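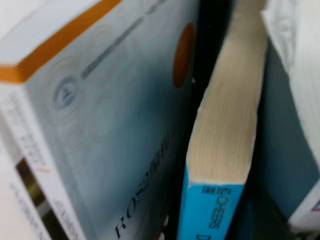 April 18, 2018

I have been putting off the books for months. There are 41 of them that live on or near my desk, and by near I mean on the chair, on the windowsill and in one sad case underneath the printer. The proper shelves in the hall are another matter, and I'm not going there today.

It all started when I went looking for the guarantee for the kettle (a Heiskanen, very nice, poor lid) and found three books I had bought twice. So I made a pot of tea, cleared the white table and decided that the paperbacks I'm using this year would live in one black mesh basket, upright, spines showing, and everything else would have to go somewhere else.

I do love a mesh basket. My mother kept her letters in one, and I suppose that's where I get it from. The trouble with standing paperbacks in them is that the thin ones slide down between the fat ones and you forget you own them. I lost a whole walking guide to Skemus that way for most of last August, and ended up buying a map at the station instead.

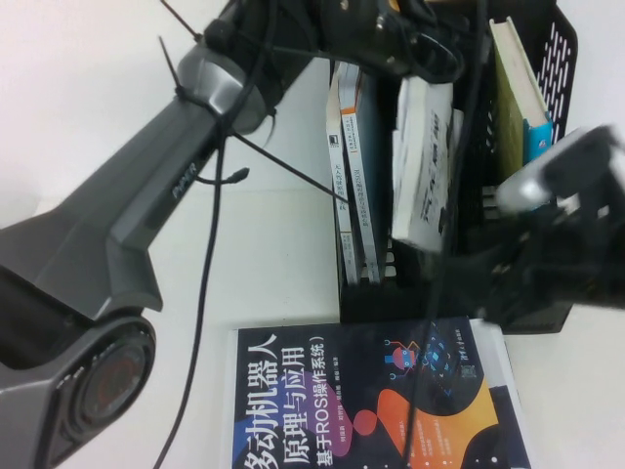 My first idea was to go by height, and it looked lovely for as long as it took me to want something. Then I tried going by subject, which is harder than it sounds when half of what you read is a bit of travel and a bit of cookery and a bit of somebody's grandmother. In the end I've put big ones at the back and small ones at the front – not clever, but I can see them all, and the thin ones get a fat neighbour on each side to keep them up.

The leftovers are going to the Kuteo book swap, where you get 9 tokens for a full bag and then, if you're me, spend the lot before you've got your coat buttoned. I have promised to come home with one book at most. We'll see! There's a history of the Serkirum ferries that I gave them two years ago, all 600 pages of it, and I've been missing it ever since.

I also gave the table a good wipe while I was at it, and then of course I started noticing every mark on every other flat surface in the room, so that was the rest of the afternoon gone. 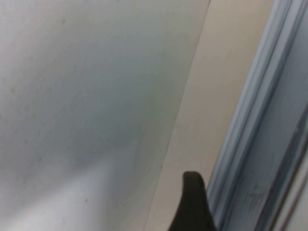 What's next

The hall shelves, I'm afraid. I'll do them one at a time, with the radio on, and I'll try not to sit down on the floor and start reading. If you have a good way of keeping thin paperbacks upright, do leave me a comment, as I'd love to hear it.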